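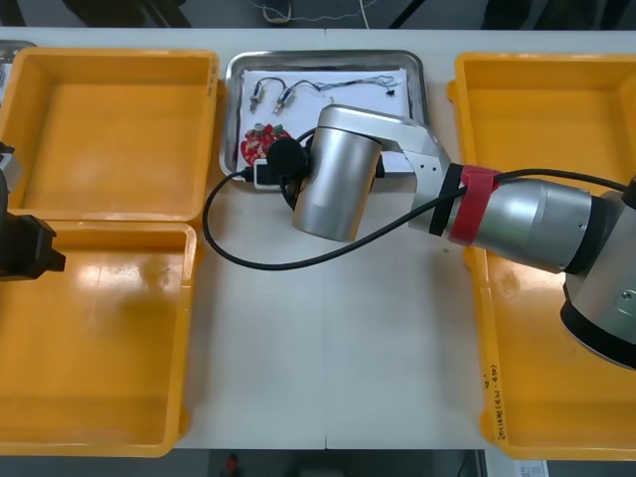
Mal-soon Lim wrote in to ask why anyone would pay for trays when a cookie sheet and a couple of takeout lids hold the same parts. Fair question, and I'm not sure the tray sellers have a good answer to it. Her note and the ones that came after it are the reason this page got longer in February.

Bench trays and small parts: frequently asked questions

Do I need trays at all?

Maybe not. If you solder one connector a month, use the cookie sheet. Trays start to earn their space when you have more than one job open and parts from the first keep turning up in the second. I held out for years and still think most people buy too many.

Are the yellow ones better than the plain ones?

The color does nothing for the parts. Catalogs will tell you that yellow "improves visibility," and it does help with a black screw. Try a brass one. What I look for is a raised rim and rounded corners, and the yellow trays on our white table have both. You can run a finger around the inside of a rounded corner and get a washer out. Square corners collect them.

What about a glossy finish?

It wipes clean faster. It also throws light back at you, and a bright patch on the floor of the tray is a fine place to lose a clear plastic spacer. Move the lamp before you buy a different tray.

Why is there paper in the metal tray?

Small parts are easier to see on white paper than on shiny metal, and you can write on it. I pencil a note next to each part and throw the sheet out when the job is done. Plain printer paper is fine. Udeo sells precut liners, and I have yet to find out what they do that a sheet of paper doesn't.

So paper makes a metal tray safe for live circuits?

No. Paper is a liner and you should not trust it as an insulator. It tears, it slides, and a wire end can poke straight through. Disconnect power before you lay anything down in a metal tray. If you have to test something live, do it on a proper nonconductive mat.

Is a plastic tray safe for static-sensitive parts?

Don't assume so. Ordinary plastic can build up a charge just from being wiped. If the tray isn't sold as static-safe, keep the parts in their bags. I'd want to see a spec sheet too - "anti-static" gets printed on a lot of things.

How do I keep thin wires from tangling?

You mostly don't. Our black, blue and grey ones are in a tangle on the paper, and I've been at this a while. A loose twist tie on each bundle helps. The Turelis wire comb came up in 26 messages, nearly all of them asking whether it works. Mine is in a drawer.

How many trays should I buy?

Two, then wait. The Ki starter set has 134 pieces, counting lids and labels, and I can't picture the bench that needs it.

Should empty trays stay on the table?

One or two, if you have the room. Past that they fill up with things that should have been put away or thrown out.

Does Oden test the trays on this page?

We use them on our own table, and that's as far as it goes. Nobody here has dropped one 1,000 times. If a seller quotes you a number like that, ask what it was dropped on.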